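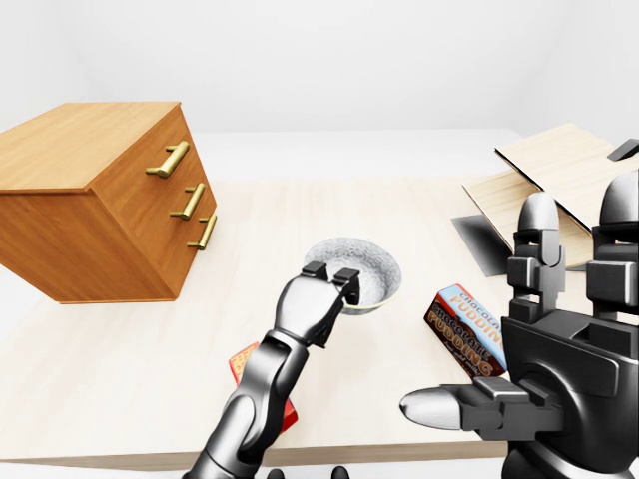
From: Tharun Sastry
To: Hasisdale furniture restoration list
Date: Oct 22, 2025
Subject: Re: Wax over shellac

Eun-ji Seo wrote:

> The Zakthorpe paste wax cured rock hard for me overnight. The
> tin says 700 hours of water resistance and I believe it. I'm
> done with shellac touch-ups for good.

I'd like to know who sat there for 700 hours, and with what. A wet glass? A damp rag? The tin doesn't say, and I asked the seller twice.

I put the same wax on two offcuts in February, one over fresh shellac and one over bare pine. Both took a thumbprint a week later. Buffing helped the shellac piece a little. The pine just got shiny and stayed soft.

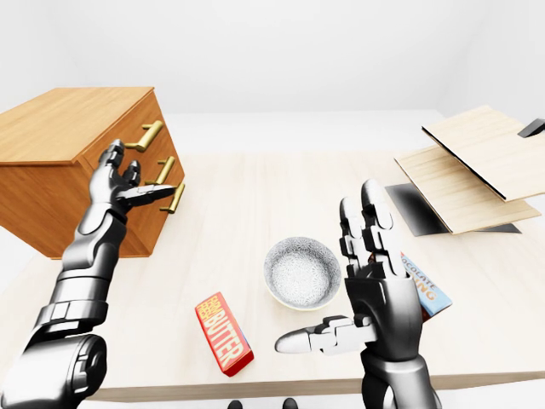 My other gripe is the price. A tin costs 450 and covers less than the plain beeswax mix Solveig posted, which anyone can melt up in a double boiler. Maybe Eun-ji's shop is drier than mine - that would explain a lot - but I wouldn't put this stuff on a customer's tabletop yet.

Has anyone tried it over old varnish, with the varnish cleaned first? Lamduan said she might. I'd trust her result over the label.

Tharun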